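Binudel Bench Forum > Grippers and Hand Tools > Upkeep

Topic: Blue pads letting go of thin stuff

Started by prokel_pete, 22/08/2020

prokel_pete
Looking for opinions before I take this thing apart again. Hand-held gripper, black linkage, blue pads, used for sorting trash on a table and into a bin. Tissue and paper towel are fine. Flat plastic wrappers slide out sideways, always the same way, like they have somewhere to be.

So far I've wiped the pads with a damp rag, swapped left for right, and snugged the pivot screws. The third one made it worse. Now it closes like an old man getting into a bathtub.

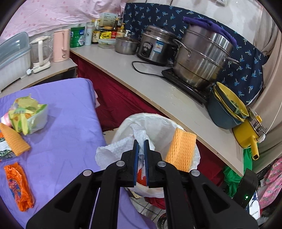

The manual from Cukico says to check the pads every 2000 closes and gives no hint of what I'm checking for. Mine have done a lot more than that. The ridges still feel like ridges to my thumb, but my thumb has never been calibrated.

camacho_shift2
You overtightened the pivots. Back all of them off until the arms drop under their own weight, then creep up until they just don't. Leave the pads alone, they're fine.

grumblebolt
Disagree on the pads. If the slip always goes the same way, one pad is seated crooked. Close it on a strip of paper and tug. If one corner pulls free and the other tears, there's your answer. I chased "loose pivots" on ours until October and it was a pad the whole time.

camacho_shift2
And he swapped left for right, and it still slips the same way. A bad pad would have moved with the swap.

grumblebolt
A bad pad would. A bad seat wouldn't. Pull the pad and look for crud under it. Ours had a wad of snack dust you could have served at a party. 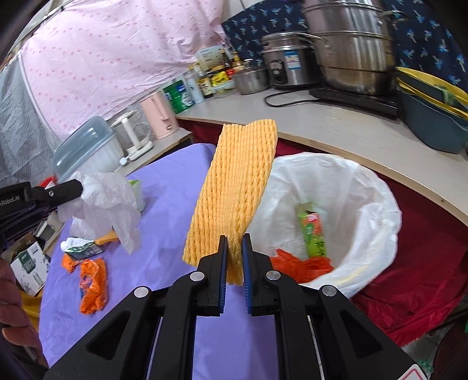
lowtorque_lena

Pad seat gets my vote too, but do the pivots first, they're free. Back them off, one small drop of light oil per pivot, wipe it, then wipe it again because you didn't get it all. Oil on the pads will give you a whole new thread to start.

For testing, quit using wrappers. They crumple differently every time and you end up grading the wrapper. Foam fruit net is good: it squashes evenly and you can see if one side bites deeper. Pinch it low and stand it up. If it leans, look at the seat on that side.

Also, Cukico pads get glazed. I give mine a few strokes with 400 grit, dry, along the ridges.

camacho_shift2
Please don't sand the pads. That's how you get to buy pads.

lowtorque_lena
Same set, 3 refits, still gripping. I'll send you a card when they die.

prokel_pete
Backed the pivots off and it moves like it used to. Then I pulled the right pad and found a flake of something orange under the back corner. Cleaned it, reseated it, wrappers hold now unless they're greasy. Haven't sanded anything. Sandpaper is on the bench, though, looking at me.

grumblebolt
Snack dust. Told you.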